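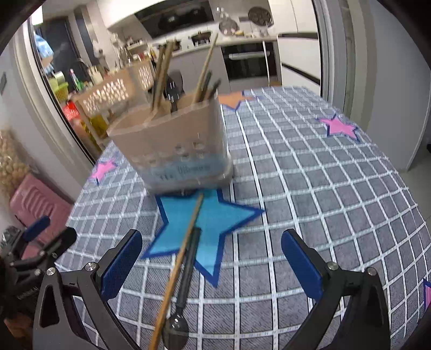
Shared Kitchen News: New Hours and a Few Changes to Booking

The shared kitchen at Otlow moves to its longer hours in July. The doors will open at 7 a.m. instead of 9, and the last booking of the day will end at 10 p.m. Members asked for the early start in the spring survey, mostly people who bake for the market and have been doing their proving at home.

Booking still goes through the sheet on the members' page. Slots are now two hours long, and you can book two in a row if you need them. If you want a whole morning, write to Jussara Pacheco first so she can check it against the classes. Please cancel by noon the day before. We had several slots in the spring go unused while other people were on the waiting list.

What it costs

The yearly fee stays at $225. Anyone who joins in July pays $152 for the rest of the year, with the same access as everyone else. Guests can come with a member for $5 a visit, paid into the tin by the door or added to your account. The guest fee covers gas and dish soap and does not include anything from the dry store.

Supper club

The supper club raised $876 over the winter, and all of it has gone toward the new extractor fan. Hauke Ehlers got three quotes and we went with the Flelstead firm, who can fit it in one day. The kitchen will be closed while they do the work. The date will go up on the sheet once they confirm it.

The next supper is a noodle night, cooked by Josué Araújo and Lucimara Brito. There will be a cold sesame dish, a broth with greens and mushrooms, and something fried that they have not settled on yet. Tell them about allergies when you sign up, especially sesame and peanut, as both will be in the kitchen that evening. Bring your own bowl if you can. The cupboard is short on deep ones after the move from Dustutcombe.

Drawers and shelves

Zuleica Godoy has relabeled the drawers. Knives are now in the top drawer to the left of the sink, and serving spoons and ladles are in the one under it. Chopsticks, skewers and other long things go upright in the jars by the window. Baking pans have moved to the low shelf, which should save some backs.

Two things are still missing: the lid of the big stockpot and the small digital scale. If either one went home with you after a potluck, just put it back on the counter.

The dry store has rice, flour, lentils and oats at the same prices as before. Tahini is out until the next order. Add requests to the list on the pantry door before the end of the month and put your name next to them.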